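Desk hutch with four cubbies: what goes where?

Forum: Home Office > Storage and Tidying
Thread views: 1,207

graybirch
Posted October 24, 2024

I have a gray wood-grain desk with a matching bookshelf unit that stands on top of it. Four open compartments, dark red backing, and a curved top with a raised rim. I bought it in May and it has looked messy ever since. There is one lower left compartment, a lower middle, an upper middle, and then the one on the right.

What I need to find a home for: a box of tissues, the remote, a desk organizer with vertical slots, pens, two notebooks, chargers, and the mail. The organizer is on the desk to the left of the shelves for now. The remote ends up on top of the hutch every time, along with whatever cup I had tea in.

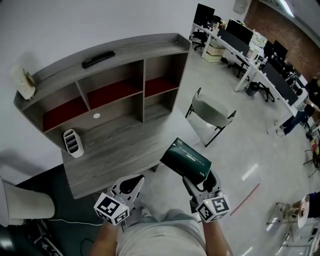 My main question is the tissue box. It's a dark green one and it takes up more room than I'd like. I had it on the desk next to the keyboard for a while and kept knocking it with my elbow. Do I give it a whole compartment, or is that a waste of a compartment?

pantry_door
Give it the compartment. You use tissues every day. Things you use every day get the easy spots and the mail can go in the organizer, which has slots for exactly that.

Mossline
Disagree. A cubby is the best storage on a desk like that and you'd be spending a quarter of it on one box. I'd put the tissues on top and the notebooks and chargers inside. The raised rim will keep the box from sliding off.

pantry_door
On top means reaching up over the shelves every time you sneeze. I had a Pluleck hutch, similar shape, and I never used anything I put up there. It turned into a dust shelf.

Mossline
You had a taller one then. Most of these desktop units you can reach sitting down. How high is yours, OP?

graybirch
14 inches at the low end, a bit more where it curves. I can reach the top from the chair but I have to lean. The chair is a fixed one with metal legs so I can't roll closer.

twosocks
Remote first. Put it in the upper middle compartment and make a rule that it goes nowhere else. I lost ours for a week because it was up high on a black speaker and it's also black.

Keep cups off the top too. If one tips over up there it runs down behind the backing and you won't find out until it smells. Ask me about my old Villalobos desk.

graybirch
Fair about the cups. Moving the remote tonight.

I tried the tissues in a compartment after reading the first few replies. The box goes in with the long side running left to right, and there's still shelf showing in front of it. I can pull one out without moving the box. I thought it would look crammed and it looks fine. The green is dark enough that it doesn't jump out against the gray, and the little gold labels are nicer than the usual flowers.

What I don't like is the empty space above it. The compartment is a good deal taller than the box. I keep wanting to set something on top and then I can't get at the tissues.
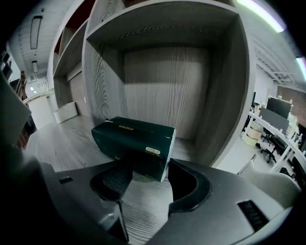
Mossline
The wasted height is what I was getting at. Get a small riser, put the tissues on it, and slide the notebooks flat underneath. Zundasitz sells one in gray. Measure the opening first, mine was too wide and I had to send it back.

pantry_door
Or leave the space alone. It doesn't have to be full. I'd rather look at a half-empty shelf than lift something every time I want a notebook.

Mossline
You wouldn't be lifting anything, the notebooks slide out the front.

pantry_door
With a tissue box wobbling on top of them. No thanks.

lampcord
Nobody has mentioned the chargers. Don't put them in with the paper stuff. Use the lower left compartment if your outlet is on that side, coil each one with a twist tie, and stop there. I bought the Wurnenia cable box and it was so deep it stuck out past the front edge. Ended up in the garage.

graybirch
Outlet is on the left, so that works.

Current plan:
Lower left: chargers
Lower middle: notebooks, pens in a mug
Upper middle: remote
Right: tissues, no riser for now
Organizer: mail
Top: nothing

I might try the riser later if the notebooks start piling up.

twosocks
Good list. The top won't stay empty but good list.

Mossline
Put the pens in the organizer with the mail if the slots are deep enough. A mug in a low cubby is awkward, you have to tilt the pens to get them out.

graybirch
Just tried it. Long pens are OK in there, the short ones drop down and disappear. I'll keep the short ones in the mug on the desk.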